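Cleaning up the two-hand alignment code

I spent most of the past two weeks on the part of Pidach that lines up recordings from a left and a right gripper. We are working on clothes at the moment, mainly knitwear, spread out on a bed.

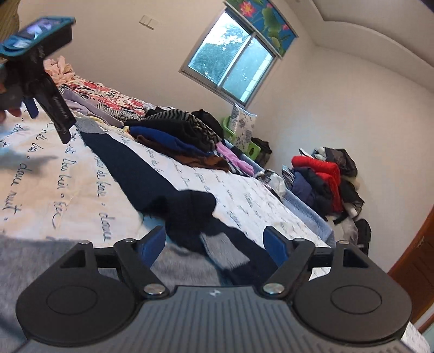
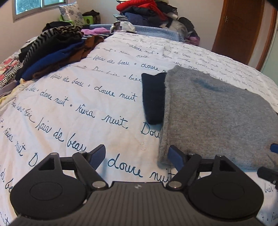
Grippers over the bed, with knitwear on a printed cover.

Posted 1/20/20 by the Pidach maintainer
Software engineer, perception and tooling, Drodthorpe

Pidach takes the video from each gripper and works out three things: where the gripper was, how far the fingers were open, and how both of those line up with the other hand. The output goes to Goel, our training code. Goel assumes that everything it gets is correct, so any mistake in Pidach ends up in the policy.

The first problem was time. Each device keeps its own clock, and the old code matched them once at the start of a session. That was fine for short recordings. On long ones the clocks drifted, and by the end the left hand could be a few frames behind the right. With rigid objects you can get away with that. When two hands lift a sweater by the shoulders, a few frames is the difference between pulling it tight and letting it sag.

I now fit a straight line between the two clocks over the whole session. The matching points come from the motion data, mostly places where both hands start or stop sharply. If there are fewer than 15 good points the session gets flagged and a person looks at it. I tried 20 first and it flagged too many sessions that were fine.

The second problem was tracking. Folding means holding the camera close to cloth for a long time, and a plain sweater gives the tracker very little to hold on to. Printed bedding helps a lot because there are edges everywhere. It also repeats, and the tracker will sometimes match one word to the same word further up the bed. The pose then jumps sideways in a single frame. The old smoothing step turned that jump into a quick slide, which looked plausible in the plots and took me far too long to find.

Smoothing now runs after the jump check. A jump splits the track, and the two halves are only joined again if the second one can be placed against something outside the bed, like a window or a door frame. If it can't, we drop that stretch. In the August recordings this threw away 14 episodes and saved 18 that the old code would have passed along with bad poses.

Finger width was the easy one. I read it from the pads, which are blue and usually easy to segment. Navy fabric between the fingers confuses the color threshold, so I added a check against the linkage geometry. The pads can only be in certain places for a given opening, and anything else gets rejected.

Still to do: the viewer in Fodmont shows the two hands in separate windows and they don't scrub together. I have a branch that fixes it but it leaks memory. I also want the flagged sessions to open at the bad section instead of at frame zero.

The config format changed slightly. If you have old files, run the convert script before you update.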